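The Long Apprenticeship of Farnora

FLOSSIDE – By the time the first staff arrive at the Tosh workshop on a Thursday, a list is already waiting for them. It sets out the tasks to be recorded that day, the order in which they are to be done, and the objects to be used. Most of the tasks would be familiar in any home. A cup is to be moved from a shelf to a tray. A drawer is to be opened, a cloth placed inside, and the drawer closed again.

The list belongs to Farnora, a program to teach a pair of mechanical arms to carry out light household work. Farnora is not programmed in the older sense, in which an engineer would write out each movement in advance. It learns from examples, and the examples must be made by people, one at a time.

Each begins with an operator seated at a set of hand controls. The operator performs the task through the arms while the system stores the position of every joint and the view from each camera. When the task is complete, the operator presses a pedal and the recording is closed. The organization calls this an episode. A good one may last less than a minute.

The collection now holds 2349 episodes. A further 504 were made and later withdrawn, for reasons that range from a camera knocked out of line to an operator who paused too long over a decision. Euan Cowie, who leads the recording work, regards the withdrawn episodes as a necessary cost.

"We keep them in a separate store and we do go back to them," Cowie said. "Some were rejected under rules we no longer use. Others taught us what the rules ought to be."

Those rules fill a handbook that has been rewritten twice. The current version asks operators to approach an object at an even speed, to avoid correcting a grip once the object has left the table, and to finish with both arms in the rest position. It also asks them to vary what they do. A cup that always stands in the same place will teach the system about that place, and very little about cups.

Variation has proved the harder requirement. Early in the program, operators settled into habits within a few days. They favoured the right arm. They picked up a folded cloth by the same corner. The trained system copied these preferences faithfully, and when a test called for the left arm it hesitated and then did nothing at all. Staff now draw the starting position of each object from a printed card, and the operators change places at mid-morning and again after lunch.

Much of the remaining labour is done away from the arms. Recordings are copied from the workshop to a storage server each evening, where a set of scripts checks that the camera views and the joint readings agree in time. A gap of even a few frames is enough to have an episode set aside for review. The reviewer then watches it through, reads the messages the scripts have left, and decides whether it can be repaired.

It is patient work, and the program allows staff to do part of it from a desk of their choosing. A review sitting is limited to two hours. Cowie introduced the limit after comparing decisions made early and late in the day, and finding that tired reviewers passed episodes they would otherwise have returned.

The messages themselves have been the subject of some debate. In the first months the scripts reported everything, and a single evening's copy could produce more lines than anyone was prepared to read. Warnings that mattered were lost among notices that did not. The reporting has since been cut back, though Cowie concedes that a newcomer will still find it heavy going.
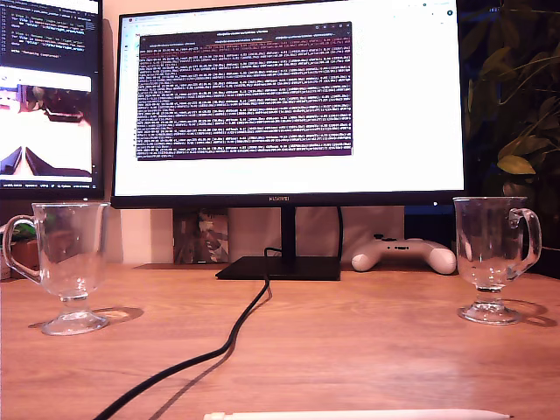
Too much of the effort goes into checking and too little into recording, in the view of Morag at the Ikness site, where a smaller group makes episodes for the same collection. She would sooner see twice as many examples with a few flaws among them, she said, and let the training sort the useful from the poor. A person learning to fold a towel, she pointed out, sees it done badly quite often and learns all the same.

The two sites have not settled the question. For one month last winter they agreed to test it, with Ikness sending its recordings straight into training and the main workshop keeping to its usual review. The results favoured neither side clearly. The lightly checked material improved the handling of soft items such as cloths and bags. On anything rigid, and on drawers in particular, the system trained on reviewed episodes was the more reliable.

A compromise has followed. Recordings of soft objects now pass through a shorter review, while those involving drawers, lids and hinges are still watched in full. The change has eased the evening workload considerably, and both groups have accepted it until the next round of tests.

There is also the matter of language. Every episode carries a short written instruction, so that the system can connect the words with the movement. At first these were all composed by one member of staff, and they were models of consistency. Visitors did not speak that way. Asked to have a cup moved, one would say "pop that over there," and another would simply name the cup. The instructions are now written by whoever made the recording, in whatever words come naturally, and the spelling is left alone.

Farnora can at present complete the cup task with either arm, and can open and close the workshop's drawers if they do not stick. It cannot yet be relied upon to lay a cloth flat. That task heads the list for the coming season, and the cards for it have been printed.

Recruitment of new operators will open at both sites in December. No technical background is required. Applicants are asked to attend for a morning, and to bring their reading glasses if they use them.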